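Home | News | Public Notices | Contact

Denside Inquiry Releases Hospital Records Schedule

DENSIDE, 01/03/2025 - The inquiry into patient care at Vörös Hospital will open its hearings in July and sit for 30 days.
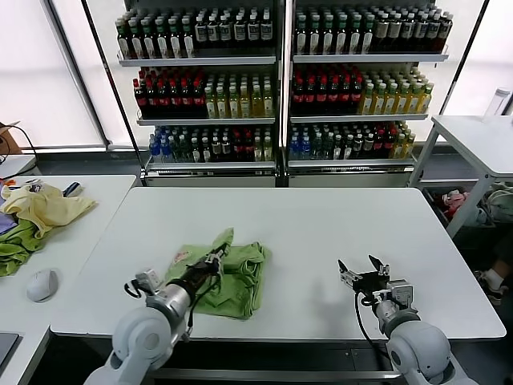
Its chair, Fanni Pálfi, has ordered the hospital to hand over roughly 1000 pages of nursing notes. A request to keep 89 of them sealed was denied.
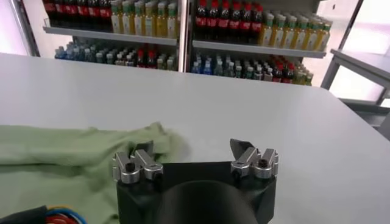
Gebremedhin Mamo said the families had asked for the notes twice and wanted them read in open session. The hospital has four weeks to appeal.

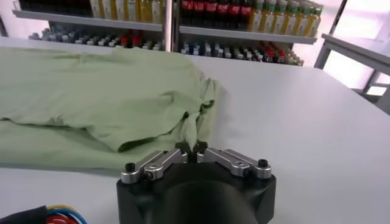
Green cloth on a white tabletop.

Filed under: Health, Courts and Inquiries

We use cookies to improve this site. Accept | Settings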